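Print this page | E-mail this page

Workshop notebook, September
Low fog chiller for Clisis, second go

Back on the fog chest all day and I am so pleased with it. Last time we had a decent-looking cloud that rolled out of the duct, got as far as the front of the rostrum and then floated up to knee height like steam off a kettle. Today it stayed down! Not perfectly, see below, but down.

What changed: the inside of the chest. The old layout was a straight run of duct through the ice, in one end and out the other, and the fog was hardly in there long enough to notice. I've pulled that out and put in a wire shelf with the ice on top, fog entering underneath at the back left, and a plywood baffle that makes it go under, up through the ice and over before it finds the outlet. Bạch cut the baffle a bit proud so it wedges in without screws, and it can come out for mopping. Very neat.

Fogger is the same Clellivden unit as before, short bursts, output at 55 on the dial. I tried it higher and the fog just barges through the chest without cooling. Lower is lovely but thin, and from the back row you'd think somebody had spilt some flour. 55 is the number for now. I've put a dab of white paint on the dial so we can find it in the dark.

Runs, in order:

First run, cubes only. Good for the opening cue, then it started to lift. Cubes were already rounding off and there was a puddle in the bottom that the fog inlet was gurgling through. Raised the inlet onto a block.

Second run, cubes with a layer of frozen bottles underneath. Much better, and it holds. The bottles keep the shelf cold long after the cubes have gone soft. Fog lay flat on the boards for 46 seconds after the burst before any of it got above the tape mark on the table leg, and the edge of the stage looked wonderful, the stuff just pouring off it. I did shout a bit.

Third run, same again with the dock door open a crack. Hopeless, all of it went sideways into the paint shop. Not the chest's fault. Drindach's big door never quite meets the floor so we'll need the brush strip on before the tech, or at the very least a rolled-up drape along the bottom.

Fourth run, door shut, flared outlet fitted. This is the one I want to keep. The flare is an old bit of galvanised transition piece from the duct rack, wide and shallow, and it slows everything down so the fog slides out in a sheet where before it came in a jet. If we only keep one thing from today, keep the flare.

Duct: the flexible stuff sweats on the outside and drips. Fine under the rostrum, not fine across the wing where people walk. I've drawn a route round the back of the flat on the ground plan. It's about 15 feet longer all told and I don't yet know what that does to the temperature at the far end. Needs a run with the probe taped inside the outlet, and I want to lag the duct first or we'll learn nothing.

Floor: wiped it with a dry cloth after every run and checked with a socked foot. Slight film near the outlet, nothing further out. We still want the dancers to walk it in their show shoes before anybody promises anything. Also the smoke heads over the stage need isolating properly and signing for each time, same sheet as always, pinned inside the cupboard.
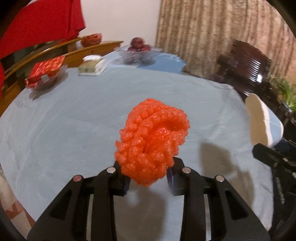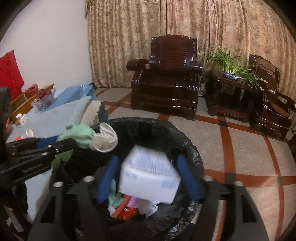 Etornam Akolgo

Next time:

Lag the duct and run the long route, probe in the outlet. Write the reading in here and not on the bench, please (I know, that was me).

Try draining the chest during a run. There's a bung in the bottom corner that I've been ignoring. A bit of hose and a bucket would do, provided the hose has a dip in it so we don't lose fog out of the drain.

More bottles in the freezer. Fill them short or they split.

Ask Bạch whether a second baffle is worth the trouble. My hunch is yes, a low one just before the outlet, but it'll mean losing ice space and I'd sooner see the long run first.

Cue timing for the end of Clisis is still open. The director wants the fog already there when the lights come up, so we need to burst in the blackout, and the pump is noisy enough to hear from the stalls. Blanket over the fogger is NOT the answer, it needs its air. A box with a lined duct on the intake might be. Drawing to follow.

Recent entries
Low fog chiller, first go
Brush strip for the dock door
Quieter fan for the hazer
Refilling the snow machine without a funnel

Drindach Stage Workshop | Contact the workshop | Copyright Drindach Stage Workshop | Back to top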